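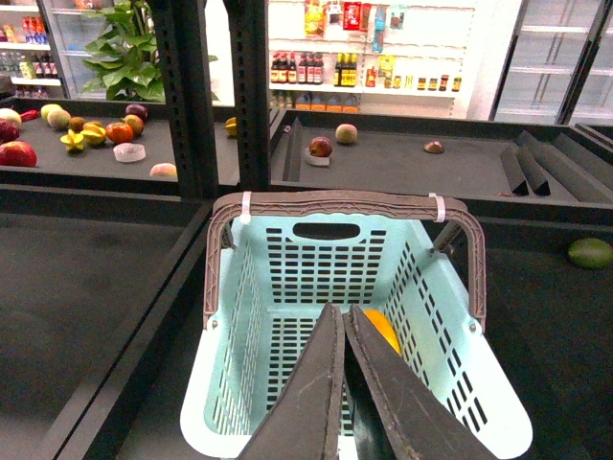

Gripper fingers at a shopping basket in the mock grocery aisle where Huka collects its training runs.

Search stories, topics, authors

Last updated in September
13 comments | 21 shares

Huka says its new method, Collet, lets a robot learn store work from far less practice than older systems need. The paper rests on 1,022 recorded runs. Drop the ones thrown out for bad sensor data and you get an even 1,000, and I'd like to know who picked the cutoff.

The idea is sensible enough. Collet breaks a chore into short grabs and moves, then learns when to switch from one to the next. Fruit is a decent test. It rolls, it bruises, and no two pieces sit the same way.

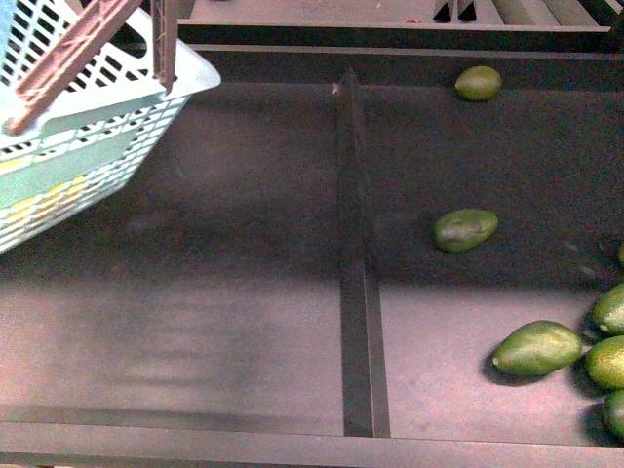
Baskets are harder, and the paper gives them four paragraphs. A basket swings when it's lifted, and a small error at the rim grows by the time it's set down. Huka reports gains of up to 21 percent over Korden, the older method it chose to race against. Korden was built for boxes.

Every run took place in one room, with one set of shelves. I asked whether Collet had been tried in a working store. The company pointed me to a planned trial at Fovivier, a small grocery chain, and gave no start date.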